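I went to the Havmont open house on Saturday mostly because Chih-ming Lai had an extra ticket and a car, and I'm on the board of a small food pantry that has just decided (after two very long meetings) that it needs to get serious about fundraising. Havmont is the old shoe warehouse by the river where a bunch of charities share offices. I'd driven past it for years and never gone in!

Doors opened at ten. We got there at ten past and there was already a line for name tags, which I took as a good sign. They give you a paper map and a sticker with a letter on it, and the letter tells you which tour you're in. Chih-ming and I got different letters and swapped with a very nice couple from an animal rescue so we could stay together.

The first stop was the mail room, and I could have stayed there all morning. Lelent runs it. They do donor letters and receipts for most of the tenants, and the woman showing us around had a sample appeal pinned up with her own notes scribbled all over it. Her big thing was the reply slip. Put the regular gift option where people will see it, say plainly what the money is for, and don't tuck the "please don't contact me" box on the back in tiny gray type. I went a bit pink at that one, because ours is on the back in tiny gray type. She told us their last mailing for a hospice group went to 2792 households and 216 of them ticked that box, and she was cheerful about it. Those folks don't get mail they never wanted, and the hospice saves the stamps.

Then upstairs to Odeck, who make the software half the building uses to keep track of donations. I was braced for a sales pitch and did get one, but a short one. Somebody in our group asked what happens when a donor gives money for one thing and the charity needs it for another, and we all leaned in. The guy demoing it pulled up a fake donor record and showed how a restricted gift gets its own tag, so it can't be lumped in with the general pot without a second person signing off. We do this with a highlighter and a spreadsheet. I wrote "ASK ABOUT PRICE" in my notebook and then forgot to ask about price. 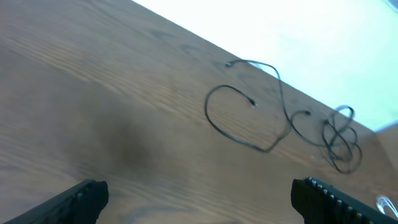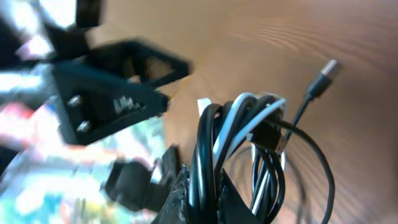

The best hour of the day was the trustee session after lunch, run by Marchuk, a two-person outfit that trains boards. I'd pictured slides. There weren't any slides, just a stack of real-life situations on cards, and you had to talk them through with whoever was next to you. Ours was about a charity that hires an outside company to knock on doors, and then the complaints start coming in. Whose problem is it? (The board's, mostly. You can hand off the work but you still have to keep an eye on it.) Our trainer didn't have a whiteboard handy, so she used a brown wooden tabletop like the one in both of those pictures as her example: the table is your charity's good name, every outside fundraiser is setting something down on it, and you're the ones who have to look after the wood. A little corny, sure, but I've repeated it to three people since.

She also had us each write down the last time our board looked at a fundraising contract from start to finish. I wrote "never" and folded my paper in half very fast. Chih-ming, who's on the board of a youth orchestra, wrote "last spring" and was unbearable about it all the way home.

A few practical things if you're thinking of going to the next one. Parking behind the building fills up early, so use the street on the river side. Lunch was sandwiches and a really good lentil soup, and they'd catered for 122 people, so seconds were no problem. The elevator is slow. Bring your own pen.

I do wish there'd been more for tiny groups. A lot of the talk assumed you have a paid fundraiser, or at least one person whose whole job is money, and we have me and a shared inbox. When I said so on the feedback form, the lady collecting them told me they're planning an evening for small charities in January, and I put my name down right there.

Our next board meeting is on a weeknight and I've already asked for twenty minutes on the agenda. First up is moving that box to the front of the reply slip.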